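Artificial flower

An artificial flower is an imitation of a natural flowering plant, made for decoration, dress or display. Artificial flowers have been made from cloth, paper, wax, feathers, shell, glass, soap and plastic. Those sold today for home use are mostly polyester and polyethylene, while silk and cotton are still used for hats, costumes and bridal wear.

Terms

The words used in the trade are loose. "Silk flower" is a general name for any fabric flower, whatever the fabric. "Faux" is used by sellers for better-finished goods. A "stem" is a single stalk with one or more heads. A "bush" is several stalks joined at the base and sold as one piece. A "spray" is a branching stem with small blossoms along its length, and a "pick" is a short stem meant to be pushed into foam or a wreath. Dried and preserved flowers are real plant material and are normally treated as a separate class.

History

Flowers made of linen and other materials were known in ancient Egypt, and the Romans used wreaths of metal leaves. In China, silk flowers were worn in the hair at court and later spread to other social classes. Italian makers were producing fabric flowers by the late Middle Ages, and the craft moved into France, where Paris became its center.

During the 19th century the work was divided into stages. One group of workers cut the petals, another dyed them, and a third shaped and assembled the heads. Much of the assembly was done at home for low pay, often by women and children. Wax flowers under glass domes were a common parlor ornament in the same period, and manuals taught the method to amateurs.

Plastic flowers became widespread after the Second World War. Injection molding made it possible to produce a whole head in a few parts, and Hong Kong grew into a leading exporter during the 1950s and 1960s. Early plastic flowers were stiff and shiny, with mold lines along the petals, and they gained a poor name that lasted for decades. Printed polyester petals later replaced molded ones in most products, although plastic is still normal for stems and for many leaves.

Manufacture

Fabric for petals is first stiffened, in older practice with gelatin or starch and now with a synthetic size. It is stacked and cut with a die, then colored by printing, dipping or hand brushing. Petals are pressed between heated molds to give them a curve and a pattern of veins. In hand workshops the same result is reached with a heated ball tool pressed into the petal over a soft pad.

The head is built around a center, which may be a molded plastic piece or a bunch of stamens tied to wire. Petals are threaded or glued on from the inside out. The stem is usually steel wire covered with plastic or wrapped in paper tape. Leaves are either slipped onto pegs on the stem or taped in place.

Afroza Gazi, in her workshop manual Petal and Wire, divides the work differently and gives a separate chapter to buds. A closed bud needs fewer petals than an open flower but a firmer core, and she recommends shaping it before the wire is added.

Use in arrangements

Artificial stems are sold longer than most containers require. They are bent at the base or cut with wire cutters, as florist's scissors are damaged by the wire. Narrow-necked bottles hold one stem upright without any filler. Wide vases need foam, gravel or a ball of crumpled mesh to keep the stems from leaning.
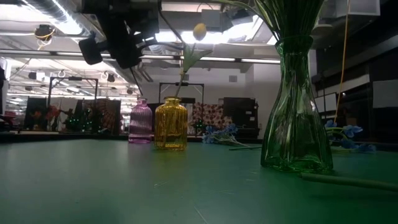 Do artificial flowers need water in the vase?

They do not, and plain water can rust the wire where the stem has been cut. Where the look of water is wanted, a clear resin or gel is poured into the vase and left to set around the stems. Once set, it can be hard to remove.

Stems that have been packed flat are opened by hand before use. Petals with creases can be relaxed with steam held at a short distance. Direct heat from an iron or a hair dryer may melt polyester or soften the glue – this is a common cause of loose petals.
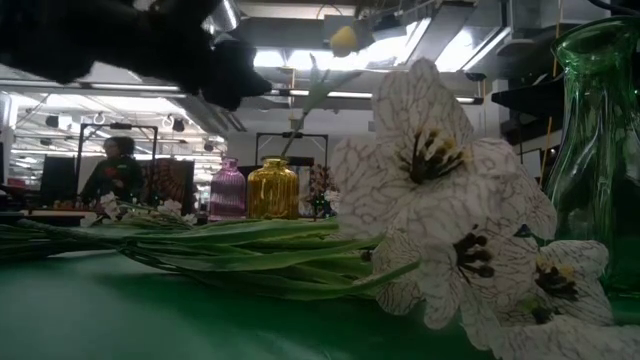 Artificial flowers laid on their side, with the stems bunched together.

Care and storage

Dust is the main problem indoors. It is removed with a soft brush or with cool air on a low setting. Plastic parts can be wiped with a damp cloth, but dyed silk may run and should be tested on a hidden leaf. Sunlight fades most dyes, reds and purples in particular. Outdoor types contain a light stabilizer, which slows the fading but does not stop it.

For storage, stems are best kept in a long box, away from heat, with tissue between the heads.

Environmental questions

Supporters of artificial flowers point to their long life and to the water, fuel and cold storage used in the cut-flower trade. Critics note that most are made from mixed materials that cannot easily be separated, so they are rarely recycled. Some cemeteries limit plastic flowers or clear them at set times of year, often in January after the winter holidays.

See also

Floral design
Millinery
Wax flower
Wreath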